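Chapter 8
Hands That Help: Robots in the Kitchen

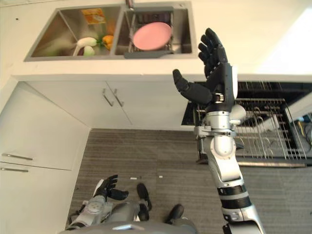 Think of the last time you cleared up after a meal. You picked things up, turned them over, found a gap and let go, probably while chatting to someone. Getting a robot to do even one of those jobs is a wonderful puzzle, and by the end of this chapter you'll have had a proper go at it yourself!

We'll follow the robotics club at Taselska College, whose members spent a year on a project they called Altia. Their coach, Ngaio Rewi, set them a single task to begin with: move a vegetable from the sink to the worktop without squashing it. They logged 1,543 tries between the autumn term and the end of June, and we've borrowed freely from their notebooks (crossings-out included). Some of their best ideas came from try 39, when a radish shot across the room.

You'll need your own notebook, a partner and the joint diagram from Chapter 7. Start by holding up one hand, palm outwards, and slowly curling each finger in turn. Which ones move by themselves? Which drag a neighbour along? Jot down what you notice, as we'll come back to it in 8.2.

In this chapter you will:
plan a grasp for a round object and a long one
write a simple "reach, close, lift" routine
test it and keep a fair record of the results

8.1 What makes a good grip?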